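How to Get Your Homemade Caramels onto a Local Store Shelf

Posted 25 August 2019

I sold caramels out of a cooler bag for two years before I worked up the nerve to walk into a store and ask for shelf space. I wish I had done it sooner! Wholesale is a different animal from selling to friends and at markets, but you can learn it in a few weeks, and seeing your own label next to the register is a thrill that has not worn off for me yet.

I'm in Devholm, so check anything about permits against the rules where you live. The rest should work for fudge, brittle, granola or pretty much anything that keeps at room temperature.

Before you start

Call your county health office and ask two questions. Can you sell this product from a home kitchen at all, and can you sell it to a store that will resell it? A lot of places say yes to the first and no to the second. Mine did, which is why I rent time in the shared kitchen at Manalo. I book the early slot, when the stoves are free and I can spread out over both tables (bring your own candy thermometer, the one in the drawer reads low).

Step 1. Find out what one bag costs you

Make a normal batch and write down everything that goes into it. Butter, sugar, cream, salt, wrappers, the bag, the label, the twist tie. My labels and ties come to 35 cents a bag, and I had been leaving them out completely. Then set a timer and wrap. Wrapping is the slow part of caramels, and a full tray takes me 39 minutes on a good day. Pay yourself for it, on paper at least, or your price will never make sense once you need a helper.

Add in kitchen rent. If you cook four batches in one booking, divide the rent by four and then by the bags in each batch.

Step 2. Set two prices

The store needs a wholesale price and you need a suggested retail price. Many small shops double what they pay you. So work backward: if people at the market happily hand over eight dollars for a bag, the shop will want to pay you four. Does four cover everything from Step 1 with something left over? If it doesn't, try a smaller bag before you try cheaper butter. People notice the butter.

Keep your market price the same as the shelf price. A store owner who finds you selling for less down the street is going to drop you, and fair enough.

Step 3. Fix the label

Product name, net weight, ingredients in order by weight, allergens, your business name and address. Your state may want more. I lay mine out in Clarnex because it lets me save one master label and swap the flavor line, but any label program will do. Print one, stick it on a bag, and leave it on the counter overnight. Butter gets everywhere, and inkjet ink smears the second it meets a greasy thumb.

Step 4. Pick one store

Just one! I went to Grelier first. It's a gift and coffee place with a basket of impulse buys by the register, and nothing in that basket was soft candy. Look for a gap like that. Go in as a customer a couple of times, buy something, see when it gets quiet.

Then go back in a slow hour with these in a clean box:

Six finished bags, labels on
A plate's worth of unwrapped samples, cut small
One sheet with wholesale price, retail price, minimum order, shelf life and your phone number
A copy of your permit

Ask who does the buying. If that person is out, leave two bags and the sheet and ask when to call. Keep it short and let the caramel do the talking -- they will either want a second piece or they won't.

Step 5. Agree on terms and write them down

You may be offered consignment, where you get paid only after bags sell. I took it for the first month and I'd do it again, as long as there is an end date. After that, ask for payment on delivery or within 30 days. Settle who eats the loss on stale bags too. I swap out anything past its date for free, and it has cost me very little.

Step 6. Restock like clockwork

Choose a delivery day and stick to it. Count what's left, straighten the basket, wipe the crumbs out of the bottom, note which flavors moved. My first year in stores I sold 403 bags and brought in $3,476 with market sales included, and well over half of the store orders were plain sea salt. I had been so proud of the ginger.

Our big holiday rush starts getting organized in September, so if you want to be in stores for it, do your costing now and get samples out before the buyers fill their baskets. Order extra wrappers when you do. My supplier runs out of the four-inch squares every single fall, and the five-inch ones leave silly long ears on the ends -- they still twist fine, but you'll get fewer pieces in the bag. 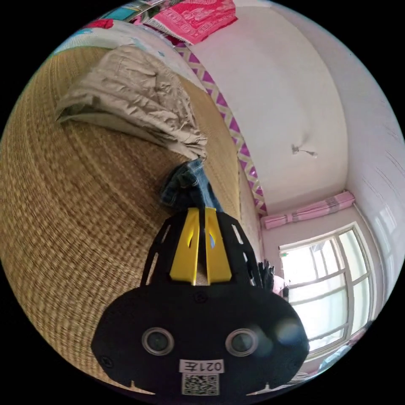
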